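Journal of the evaluation bench, Stalura
July, evening

The morning was given over to the question put to us by the board: whether a pair of arms may yet be trusted with the small work of a household or of a shop counter. I had hoped to record a plain answer before the end of the month. I do not think that I shall be able to do so, and I set down the reasons while the day is fresh.

Ms Ibarra arrived before me and had already gone through the schedule which Heffernan sent over. It contains 12 chores, all of a modest kind. Things are to be picked up, put away, stood upright, placed in a box or taken out of one. A child of six would find the list tedious. Mr Espiritu read it aloud and remarked that he had carried out every item on it before breakfast without once noticing that he had done so. I asked him to enter the remark in the minutes, as it bears directly upon the matter.

We agreed at the outset on what should count as a chore completed. The Vunano report, which the board admires, allows a success wherever the object ends up in the correct place. Ms Ibarra objected to this. A person who employs help in the home does not judge the help by where the cup is found at the end of the day alone; she judges it by how long the business took, by what was knocked over on the way, and by whether she had to stand near it. I was persuaded, and we have adopted her wording with small changes.

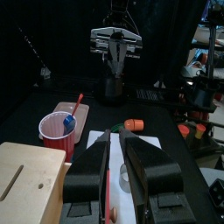 Small objects continue to be the chief difficulty. Large and regular shapes give us little concern, and I believe the trade as a whole may say the same. But a kitchen drawer or a clerk's desk is made up of things that are short, round, thin or slippery, and most of them lie against something else. The hand must come down between neighbours, close upon one thing and leave the rest as they were. I have watched the fingers stop above a table for a length of time which in a member of staff would be taken for insolence.

There is also the matter of objects through which one can see. Serkach wrote to us in the spring that their shop-floor trial had been held back by clear packaging more than by any other single cause, and I have no reason to dispute it. Mr Espiritu holds that better lighting would settle the greater part of the trouble. Ms Ibarra does not agree — she points out that no family will alter its lamps to please a machine. I have noted both opinions and have asked each of them for a page in writing.

Luncheon was taken late. The conversation turned to my mother's house, where the drawer beside the stove has not been sorted in my lifetime. I found myself thinking of that drawer for much of the afternoon. It would serve as a very fair examination, and I doubt that any system now offered for sale would pass it.
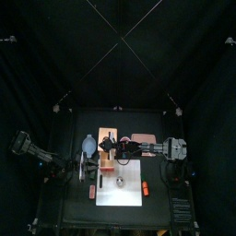 On the use of two arms in place of one I am more hopeful than I was in the winter. A good many domestic tasks want a second hand, if only to hold the thing still. To take the cap from a pen, to steady a box while something is lifted from it, to turn an article round so that it may be gripped by its better side: these are beyond a single arm unless one permits it to push against the furniture, a habit I should not wish to encourage. The cost is that each arm must keep out of the way of the other. Over the middle of a small table they have very little room for courtesy.

The board will ask about expense. Mr Espiritu has worked out that 900 attempts would be needed before our figures could be defended in front of Heffernan, and he has asked for 2 further months in which to make them. I have supported the request. I should prefer to be late with a result than to repeat the episode of the folded towels, when we announced a finding in the forenoon and withdrew it by tea.

My own view, for this book only, is as follows. For sorting of a fixed kind, on a fixed bench, with a person within call, the machines may be considered for shop-floor use now. For the home they may not. The work in a house is never quite the same twice, and the person within call is the very person who wished to be elsewhere.

Ms Ibarra is to revise the schedule so that the box tasks come first. I must return the Vunano report to the library, and answer Serkach before the post goes tomorrow.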